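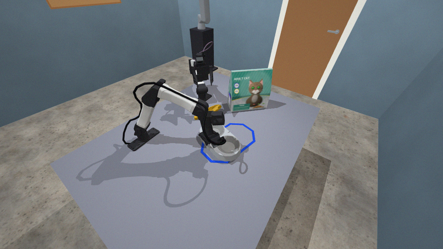

Shoulder season at Doria: ferry vs. driving around

tidewrack
Planning a stay at the Doria beach cottages in January. The booking page gives two routes in: the Sirkden ferry, or the county road through Hakala. Which one holds up in winter? We have a small trailer.

no_wake_zone
Ferry. Winter schedule is 2 sailings a day. Trailers pay by length, so measure from the hitch. The road adds 19 miles and the Hakala end is posted for high water.

pelican88
Disagree. The ferry cancels on wind and the operator only posts it an hour ahead. I have driven the road every winter and been turned back once. Check the tide table before you leave and cross within two hours of low.
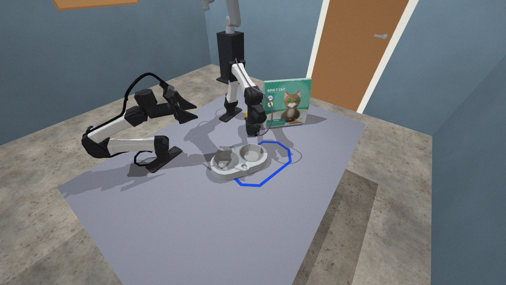 no_wake_zone
One closure on the road costs you a full tide. One canceled sailing costs you half a day, and the ticket carries over.

pelican88
It carries over if there is deck space. With a trailer there often isn't.

tidewrack
Does the cottage office hold a late check-in?

marlstone
Until 11 p.m. After that the key goes in a lockbox and you need the code in advance. Ask for a unit on the Tisuvon side. The ocean side has the view but the heaters are undersized.

no_wake_zone
The heaters were fine in ours.

Filed under: Beach Towns, Getting There, Off-Season

Comments

saltpan_j: Does the trailer rate apply to a roof box overhang?

grayling: No. Bumper to bumper only.

saltpan_j: Thanks. Booking the ferry.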